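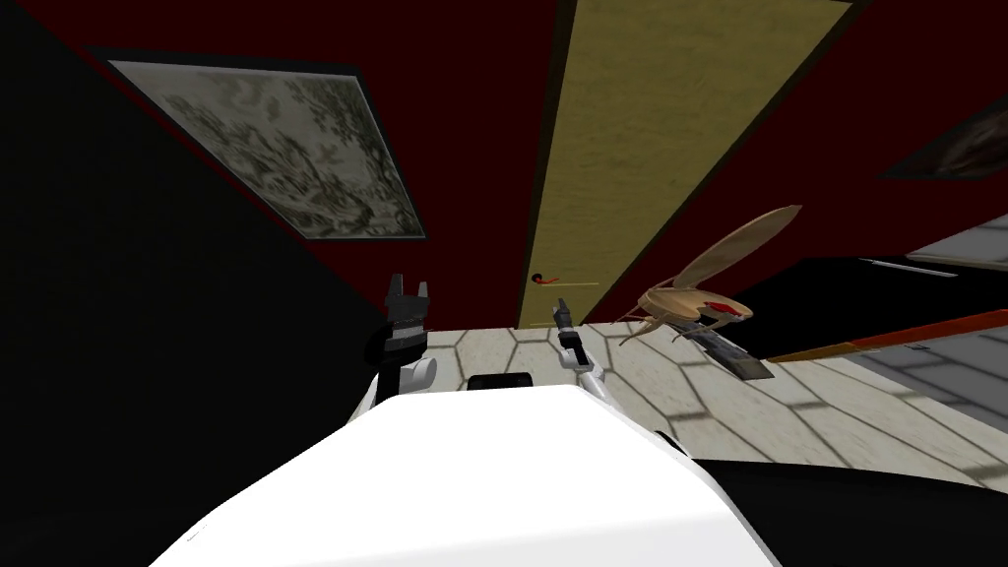
SKOKEL, May 12, 2024

Jument is looking for adults to take part in a study of home bread baking. The study runs for eight weeks starting in September, and sign-up is open now. We have 138 places.

We want to know how people fit baking into an ordinary week, how long they let dough rise, what flour they buy, and what they do with a loaf that fails. Most published advice comes from professional bakers and test kitchens. We would like records from people who bake in a regular kitchen with a regular oven, including people who have only just started.

Who can apply

You must be 18 or older and live within driving distance of Skokel. You need a working oven, a kitchen scale and a thermometer that reads oven temperature. If you don't own a thermometer we will lend you one. You don't need to be a good baker. Please do not apply if you bake for a living or if anyone in your household has a wheat allergy or celiac disease.

What you will do

You will bake at least one loaf a week and fill out a two-page log each time. The log asks for weights, rising times, room temperature and oven setting, and there is space for notes. Every second week you will bring half a loaf to our test kitchen in the Hauser building, where we measure crumb and crust. Drop-off takes ten minutes. There is free parking behind the building - use the side entrance after 5 p.m. 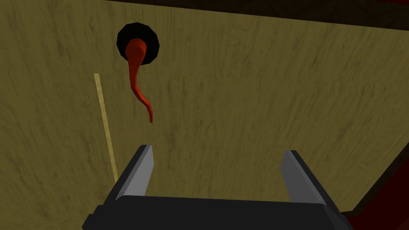

Work surfaces are a separate part of the study. Dough behaves differently on wood, stone, steel and plastic, and we ask each household to tell us what they knead on and how they clean it. Please don't sand, oil or replace anything before we start. A board with knots, wavy grain and darker smudged patches is fine to use as long as it is clean and has no splinters. If you knead straight on the counter, say so on the form. Twenty households will be asked to try a second surface for the last three weeks, and we will supply it.

What you get

Flour and yeast for all eight weeks, delivered in two batches. A payment of $160 at the end, or $20 for each completed week if you leave early. You will also get a copy of your own measurements and the final report, which we expect to send out the following spring.

Your information

Logs are stored under a number and your name is kept separately. We don't share addresses with the flour supplier, Clostarent, and they have no say in what we publish. You can quit at any time without giving a reason.

How to apply

Pick up a form at the front desk of the Hauser building or ask for one by mail. Write "bread study" on the envelope when you send it back, attention Marjatta Kinnunen, study coordinator, Room 874. She will call you to set up a short visit before the first week. Evening calls are possible - put the best time on the form. One application per household, please.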